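I finally gave the old lunch dishes the heave-ho last week. They were down to 3 bowls and one cup with a chewed rim, and every time I set them out I felt a little sad about it! So I went looking for pastels, and after way too much scrolling I ended up with a mixed set from Kastotex.

I wanted everything to be one color at first. Then I saw the mint green next to the blue and that was that.

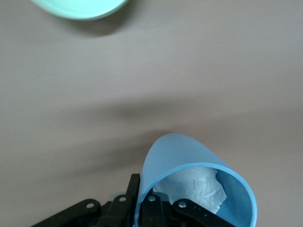 Last updated: 2 October 2020

The light blue cup is my favorite, a powdery sort of sky blue with a nice thick rim (I like a thick rim, what can I say). It's matte, and the mint bowl has more of a shine to it, so they don't quite match. I thought that would bug me. It doesn't, and on the gray table they look sweet together.

I paid 7 dollars for the cup, which felt like a lot for a cup, but the Sorensen one I had my eye on was more than twice that. The bowls stack inside each other and take up hardly any room on the shelf, so I've got space for the cereal again!

Next up is the drawer under the toaster. I opened it yesterday, looked at all those lids, and shut it again.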